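Gala-Nachlese: Warum ich meine Stimme noch nicht wiederhabe

Ihr Lieben, ich krächze beim Tippen, und das soll erst mal jemand nachmachen. Der Rai-Preisabend liegt hinter uns, und ich schulde euch seit dem letzten Newsletter einen Bericht.

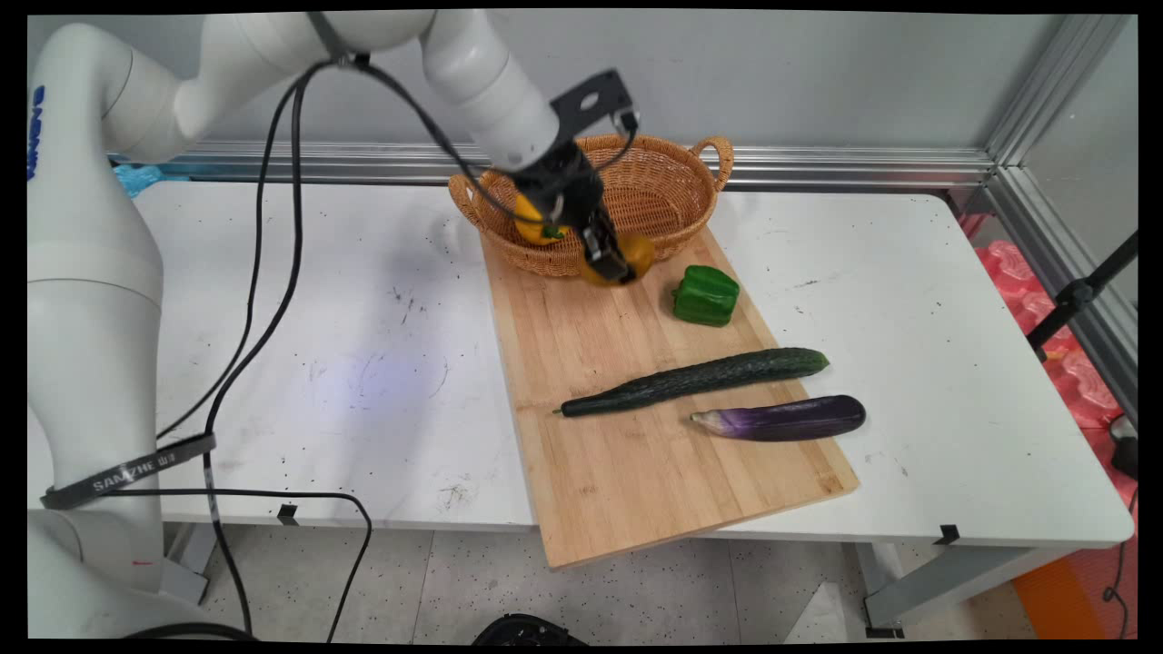 Der Einlass und das lange Warten

Um kurz nach sechs stand ich vor dem Volico-Saal, in Schuhen, die ich nie wieder anziehen werde. Drinnen war Platz für 3.000 Leute, und gefühlt wollten alle gleichzeitig an die Garderobe. Ich habe meinen Mantel am Ende einfach unter den Sitz gestopft (Reihe 8, ganz außen, dafür mit Blick auf den Bühnenaufgang!).

Geehrt werden beim Rai-Preis ja Frauen aus Musik, Film und Ehrenamt. Manchmal wird das etwas steif, gerade wenn die Sponsoren reden. Diesmal hielt sich der Herr von Valent zum Glück kurz, und dann kam schon Jayanthi Murthy auf die Bühne. Im dunkelgrünen Anzug, ohne Karten in der Hand. Sie bekam den Preis für ihren Dokumentarfilm über Nachtbusfahrerinnen, den ich euch im Frühjahr schon ans Herz gelegt hatte. 90 Sekunden Redezeit waren vorgesehen, sie hat sie gnadenlos überzogen, und als die Kapelle einsetzte, hat sie einfach lauter gesprochen. Der Saal stand. Ich auch, auf meinem Mantel.

Musik, Tränen und ein falscher Name

Settimio Cattaneo hat am Flügel begleitet und sah dabei aus, als säße er daheim im Wohnzimmer. Anas El Khatib sang zwei Stücke vom neuen Album, das zweite gefiel mir deutlich besser – beim ersten war der Bass so laut, dass meine Sitznachbarin sich die Ohren zuhielt.

Und dann die Panne: Elango Subramaniam, der moderierte, kündigte Jayanthi Mathew an und sagte »Jayanthi Murthy«. Gelächter, Murthy winkte aus der ersten Reihe, und Mathew kam trotzdem heraus und verbeugte sich vor ihr. Das war mein liebster Moment des Abends. Mathew singt mit Jugendlichen in Kliniken, und der Chor, den sie mitgebracht hatte, hat mir dann endgültig die Wimperntusche ruiniert.

Gemeckert wird auch: Die Pause war zu kurz, das Wasser an der Bar viel zu teuer, und wer in den hinteren Reihen saß, hat von den Reden wohl nur die Hälfte verstanden. Eine Leserin schrieb mir, sie habe nach der Pause den Platz gewechselt. Kluge Frau.

Die Aufzeichnung soll im Dezember gesendet werden. Sobald ich die Uhrzeit kenne, steht sie hier im Newsletter. Wer selbst dort war: Schreibt mir, wen ihr am besten fandet! Ich sammle eure Zuschriften für die nächste Ausgabe.

Zuletzt im Newsletter
Nachtbus, Linie 2: Ein Film, den ihr sehen solltet
Anas El Khatib, das neue Album zum ersten Mal gehört
Rote Teppiche und ihre Tücken
Eure Post: Lieblingskonzerte aus dem Sommer

Zuletzt aktualisiert: 17:40 Uhr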